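Looking After a Wood Tabletop

Most damage to a kitchen or dining table comes from three things left too long: water, heat and grit. A table wiped down every day needs very little else.

Daily wiping

Use a soft cotton cloth, wrung out until it no longer drips. Wipe with the grain, then go over the same area with a dry cloth. Paper towels are fine for crumbs but can drag grit across the finish. Skip the scrubbing side of the sponge altogether.

For grease, put a few drops of dish soap in a bowl of warm water. Wipe, rinse the cloth, wipe again. Glass cleaner and anything with bleach or ammonia should stay away from wood. Spray polishes with silicone leave a film that makes later repairs harder.

White rings

A white ring is moisture trapped in the finish. Leave it alone overnight first, as many fade without help. If it is still there in the morning, lay a clean, dry T-shirt over the mark and press with an iron on the lowest setting, no steam, for 8 seconds. Lift and check. Repeat until the ring is gone, moving the cloth each time. Dark rings are a different problem. The water has reached the wood itself, and the finish will have to come off before the stain can be treated. 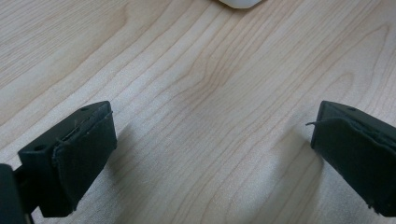 Pale wood with a wavy grain. Follow the long lines when you wipe or sand.

Small scratches

Light scratches in a clear finish can often be hidden with paste wax. Rub on a thin coat, wait 20 minutes, and buff with a clean cloth. On blond woods use a clear or natural wax. Tinted wax will settle in the scratch and show as a dark line.

Khalil Obeidat wrote in to ask about walnut meat for scratches. It works on dark wood. On maple or birch it leaves a brown smudge.

Dents

If the wood fibers are crushed but not cut, a dent will sometimes swell back. This is for bare or oiled wood only. Put a damp cloth over the dent and touch it with the tip of a warm iron for a few seconds. Let the spot dry for a full day before you oil it again.

Oil finishes

Oiled tables need a fresh coat when water stops beading on the surface. In a busy kitchen that can mean twice a year, and November is a good time to do it, before the heating has been on for long. Lay oily rags flat outdoors to dry before throwing them out. Bunched up in a trash can, they can catch fire.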